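Red sorter board with the tall pegs, keep it or swap it?
Toys & Puzzles > Shape sorters and stacking

maltthorpe_mum wrote:
Hi all, first post after reading for ages! I've picked up a red shape sorter board, the flat rectangular kind with thick sides and the holes sunk into the top, and I am completely in love with it. My sister says it's a baby toy and I should put the money toward a proper puzzle box with a lid. My son is 2 and he'll sit with it through most of breakfast, which in our house is a miracle. Who's right? And does anyone else have one of these boards where the blocks stick up tall when they're in?

Stela Văduva wrote:
You are! I run the toy shelf at the Maltthorpe library on Tuesday mornings and the flat boards go out far more than the boxes. With a box the block drops in, makes a noise and is gone. With a board it stays there standing up and the kid gets to look at it. Mine love the standing up part. They pat it.

pegleg_dan wrote:
Going to disagree, sorry. The drop is the whole fun of a sorter. My two would do the box twenty times in a row just for the clunk. We had a flat board and it turned into a tray for raisins.

Stela Văduva wrote:
Raisins in the round hole, I bet. They always go for the round hole.

pegleg_dan wrote:
Every time.

Ionuț Grecu wrote:
Oh good, a board thread! I collect these (the cupboard is full, my wife has opinions) and I'd say keep it without thinking twice. The tall blocks are so much better than the thin flat pieces you get with the cheaper sets. A small hand can get all the way around one, and when it's lined up you can feel it settle. I've got mine out on the gray table this week, playing with the purple one.
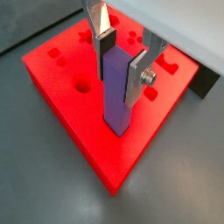

Purple block standing in its square hole. Big round one off to the left.

Look at that purple against the red! I'd buy it for the color alone.

maltthorpe_mum wrote:
Oh that's gorgeous, and yes, same idea as mine! Ours has a square block too and it's the one he always goes for. The trouble is he tries it in the round hole first. Every single morning. Should I be showing him, or leaving him to it?

Ionuț Grecu wrote:
Leave him to it! Turn the board around so the square hole is closest to him and see what he does. My daughter spent all of July shoving the square at the wrong hole and then one morning before school run she just did it and went off to find her shoes. I was the one cheering.

kettle_on wrote:
I'd show him, personally. Once, slowly, then hand it over. I never got the idea that you have to sit on your hands. They copy everything else we do, why not this?

pegleg_dan wrote:
With kettle_on here. Also put the other blocks away and give him only the square one for a couple of days. Too many pieces on the table and mine just threw them.

Stela Văduva wrote:
I do what Dan does with the little ones at the library. One block, one board, the rest in a bag on my lap. Then a second block when they start looking bored. I don't show them unless they look at me for help, so I guess I'm halfway between you and Ionuț.

quiet_corner wrote:
Slightly off topic but what do people clean these with? The corners of the small holes on ours are full of something I don't want to think about.

Ionuț Grecu wrote:
Cotton swab and warm water with a drop of dish soap, then upside down on a towel. An old soft toothbrush for the deep holes. I don't soak mine, I've had paint lift on one.

quiet_corner wrote:
Thank you! It was banana.

maltthorpe_mum wrote:
Update from this end. Put everything away except the square block like Dan and Stela said, turned the board like Ionuț said, and did not show him (sorry kettle_on). He went for the round hole, then the side of the board, then his own ear. Then the square hole, on a slant, and he leaned on it until it went down! He's had it out and in again since. Sister has been informed.

kettle_on wrote:
Ha, well done him. I still say show him the next one.

pegleg_dan wrote:
Get him a box for his birthday though. The clunk!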